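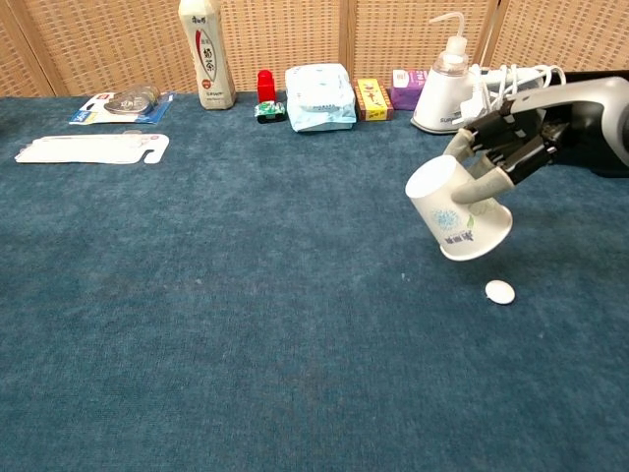 Minutes of the November meeting, Romlow Hall users' group. Meeting opened at 7 pm. Minutes of the last meeting were agreed with one correction: the deposit for the small room is £7, not £17.

**1. Folding screen**

The woven screen is to stay behind the carpet-topped table for now. Cropper have offered to look at the hinges at no charge if it is taken to them. Agreed to leave this until after the winter fair, as the screen will be wanted then.

**2. Table covering**

The teal carpet on the tabletop was discussed. Some members would like a wipe-clean cloth. Others said the carpet stops small things rolling off and is quieter. A replacement piece from Presomari would cost £558 for the full set of tables, fitted. Not agreed. The carpet is to be brushed after each session and looked at again in spring.

**3. Paper cups**

The printed white cups are liked and we will carry on with them. Stock stands at 3,096, all in the back cupboard. No more to be ordered this year. Cups used for games and table activities should not go back in with the drinking ones — a separate box will be labelled and kept on the lower shelf.

**4. Items left on the table**

Drink bottles, packets and empty backing cards are still being left along the back edge of the table at the end of sessions. Agreed:

- bottles to be emptied before they go in the recycling
- backing cards to go in with paper and card
- anything still in its packet to go in the lost property tray for 2 weeks, then to the fair

**5. Winter fair**

Pilletti will lend the tea urn again and want it back the next morning. The cup game will have the table by the screen. Prizes to be small and wrapped. A list of stalls will go up by the door.

**6. Any other business**

The key to the back cupboard is sticking. A spare will be cut.

The side door must be bolted from inside as well as locked.

Meeting closed at 8.25 pm. Next meeting in January, same time, small room.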